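4.2 Surface colour and finish

The test panels were prepared at the Grundport workshop from offcuts left over from the Vimside kitchen fit-out. Each panel was sanded, wiped down and coated on one face only, with the reverse left bare as a control. Panels measured 440 mm on the long side and 324 mm on the short side. Coating was applied by roller in two passes, the second at right angles to the first, and the panels were racked horizontally overnight. Five panels were rejected before testing for edge damage and are not included in the results.

Colour was assessed against the printed swatch card from the Figueiredo range, under the ceiling lights and again at the window bench at 10 a.m. The two readings were recorded separately and were not averaged.

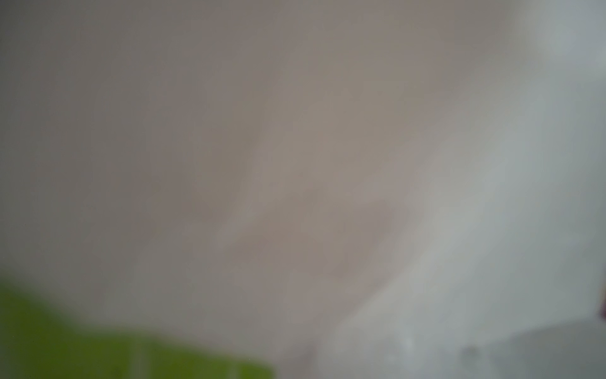
Colour names caused more disagreement in the group than any other part of the method. The first draft of the record sheet offered only "grey" and "brown", and most of the neutral finishes fell between the two. A soft grey-brown that warms toward mushroom in one part and cools to taupe in another, with a pale grey beside it and no clear line between them, cannot be entered on a sheet of that kind without losing the information the test is meant to collect. The sheet was revised to record hue, warmth and lightness in separate columns, each on a scale of 1 to 5. A further column was added for gradual change across the area being judged, marked yes or no.

The revised sheet was trialled in February on the Plemimville sample set before being used on our own panels. Assessors worked alone and did not see earlier entries. Viewing distance was fixed at 50 cm using a strip of tape on the bench. Entries made at other distances during the trial were struck out.

Gloss was not measured. The meter was out for calibration for the whole of the test period, and a visual estimate was judged too weak to report beside the colour data. Raw entries are in Appendix B.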